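3.2 Stain resistance of sealed and unsealed benchtop stone

The second part of the study dealt with how long a penetrating sealer keeps oil and acid out of polished stone under household use. Slabs were supplied by Fothergill and cut into 300 test pieces, of which half were treated with the Skirnero sealer and half were left bare. All pieces were polished to the same finish before treatment. Each was then wiped with a damp cloth up to 3000 times on the rubbing rig described by Dawber and Hartley in their earlier report, and spotted with olive oil, lemon juice and black coffee at fixed points in the cycle. Spots were left for 7 hours and blotted, not rubbed.

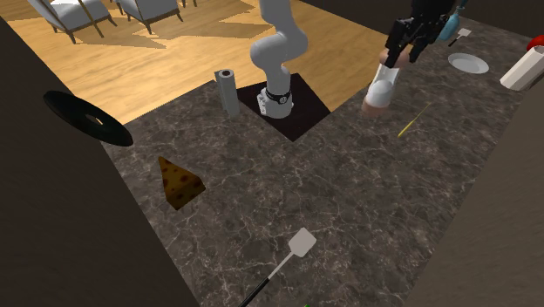

Figure 4. Dark grey marble benchtop with white and pale veining.

Colour change was read with a handheld meter at three points on each piece and averaged. Readings on plain areas were steady, but those taken on or near a vein were not, and the two had to be treated separately. In a stone like that in Figure 4, where fine white streaks run through a dark grey ground, a shift of a few millimetres in the meter head moves the reading from one tone to the other. We therefore marked the meter position on each piece with a paper mask. Oil marks were hard to see by eye on the dark ground – the meter picked them up well before either reader did – while etching from lemon juice was plain to both.

Of the 900 spots planned, 673 gave usable readings. The rest were dropped because the mask had moved or the spot had spread past its edge. Bare pieces took up oil from the first cycle. Sealed pieces held out longer, though the sealer made no clear difference to etching, as would be expected of a product that sits below the surface. Pieces from the Okeck quarry lot were more porous than the others and are reported on their own in Table 5.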